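4. Preparing the Work Surface

Before you place the Dilix sorting tray for the first time, get the table ready. The tray comes with its own mat and 4 rubber feet, packed under the lid.

1. Choose a flat table that stands against a wall. A pale, plain top makes small parts easier to find.

2. Wipe the top with a damp cloth and let it dry for at least 2 hours. Do not use wax or furniture polish – the feet will slide on it.

3. Check that the table does not rock. Adjust the legs if needed.

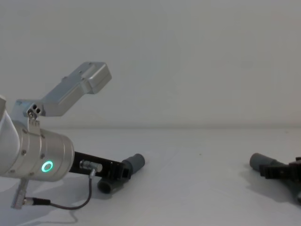
4. Press the feet into the recesses on the underside of the tray until they click. If a foot is loose, order replacement set 949 from Oneck.

5. Unroll the mat with the ribbed side down. It may curl at the ends for the first day. Leave it flat under a few books overnight.

6. Set the tray on the mat and leave 300 mm clear in front of it for your hands.

CAUTION: Do not lift the tray by the lid. The hinge is not made to carry the weight of a full tray.

NOTE: The older Gutetti mat is slightly narrower. It can be used with this tray, but the two front feet will rest on the bare table.

For filling and labeling the compartments, go to Section 5.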